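Workshop Floor > Boards > Equipment Planning > Capital Requests

Thread: Budgeting for a disassembly cell - fixtures or second arm first?
4 replies - 27 shares

This site uses cookies to keep you signed in. Continue browsing to accept.

lerkik_ops
Posted June 29, 2018
Our department is preparing a capital request for desktop computer disassembly. The proposal covers one arm from Universal Robots, a gripper, and fixture boards for the removed parts. The drives in our units sit in plastic caddies, and these must be taken out before the boards are sorted. Management has asked whether a second arm should be included in the same request. I would welcome the views of members who have completed a similar purchase.

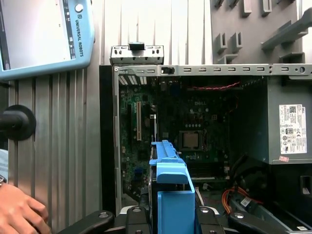
The units we receive are mixed in age and make, and I have allowed 60 hours of setup for each chassis type. The integrator, Patix, considers this figure generous. I do not. Their quotation also leaves out spare gripper fingers, which I have entered as a separate line.

benchplanner
I would advise against the second arm at this stage. At our site the fixtures took more of the budget than expected. We had 31 printed holders made in March and replaced many of them after the first trials. A second arm would have stood idle through that period.

quarterline
I respectfully disagree. Adding an arm later means a new safety review, new floor anchors and a second round of approvals. Our Lindemann cell was purchased in two stages, and the second stage took longer to approve than the first. If the funds are available this year, request both.

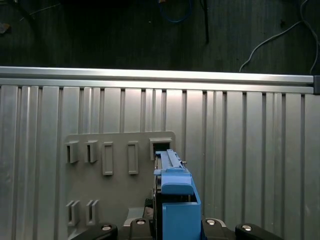

Should fixture boards be charged to the equipment line or to consumables?
Charge the first set to equipment and all replacements to consumables, provided your finance office agrees in writing before the order is placed.

benchplanner
The point on approvals is fair. I would still ask for the second arm as an option with a fixed price - Flilby held theirs for us for a full year. Printed holders cost us $693 per board, including design changes. Please budget for more than one revision.

lerkik_ops
Thank you both. I will submit the single arm with a priced option and raise the fixture allowance. The draft layout keeps the board upright behind the open chassis, so that the arm has a short path between the two. Comments on that arrangement are still welcome.

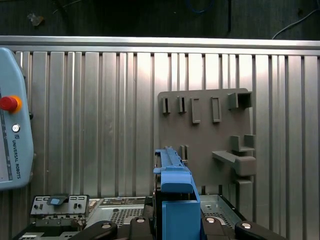

Fixture board on the ribbed wall, with the blue drive carrier in the gripper.

quarterline
The layout seems sound to me. I maintain my view on the second arm, but a priced option is acceptable if its expiration date falls after your next budget review.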